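Thermal springs hotel at Rekley, worth a detour off the coast road?

saltlick_678
Posted April 22, 2025
We have two nights to kill between the ferry and the airport in October and I keep coming back to the Hotel Dimitriou in Rekley. Hot pools, half board, and a room rate that suggests either a bargain or a warning. The reviews I can find are split between "paradise" and "the towel situation." Has anyone stayed lately? We are not fussy people. My husband would sleep in a bus shelter if it had a breakfast buffet.

mudbathmarge
Stayed there last fall. The pools are the real thing, three of them, and the big one is hot enough that you come out looking like a boiled ham. Rooms are plain. Ask for the garden side, as the road side gets the delivery trucks at an hour I didn't know existed. Dinner is soup, then fish, then a long wait, then flan. We started booking the early sitting and taking our own snacks for the gap.

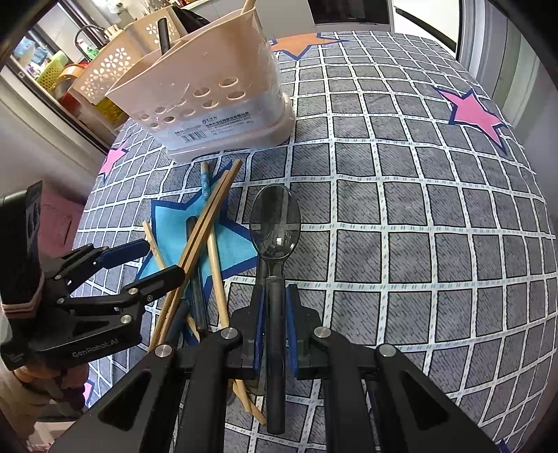

Tollbooth Terry disagrees about the fish. I had it both nights and it was the best thing in Rekley, a town with admittedly few contenders. I'd skip the massage, though. I paid for an hour and got 40 minutes plus a talk about my posture.

mudbathmarge
Terry, we must have had different fish. Mine had given up long before it reached the kitchen.

saltlick_678
Noted, I will pack crackers. How are people getting there? The Brivetix bus site shows me a timetable and then refuses to sell me anything on it.

gravelroad
Brivetix drops you at the junction, and then it's about 2 miles uphill to the hotel. Fine with a backpack, a character test with a wheeled suitcase. The hotel will send a van if you email the day before. Taxis from the port are fixed price, except when they aren't.

Tollbooth Terry
Or book the transfer through Trikix. Ours turned up early, and the driver only stopped once to visit his cousin.

gravelroad
Trikix left us at the port for most of an afternoon. I'd take the hill.

kettle_and_map
If you'd sooner cook, there are cottages behind the hotel and you can still buy a day pass for the pools. Kitchens are small but workable, two burners and a fridge that hums. The grocery in town closes for lunch and reopens when it feels like it, so stock up in the morning. We did four nights and never met the famous flan.

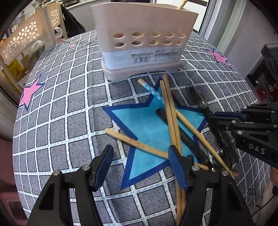

Utensil holder on the tablecloth

mudbathmarge
Seconding the cottages for anyone staying longer. For two nights I'd still take the hotel, it's a shorter walk back when your legs have gone to jelly.

saltlick_678
OK, booked: garden side, early dinner, van requested. They've already replied to ask whether we want fish.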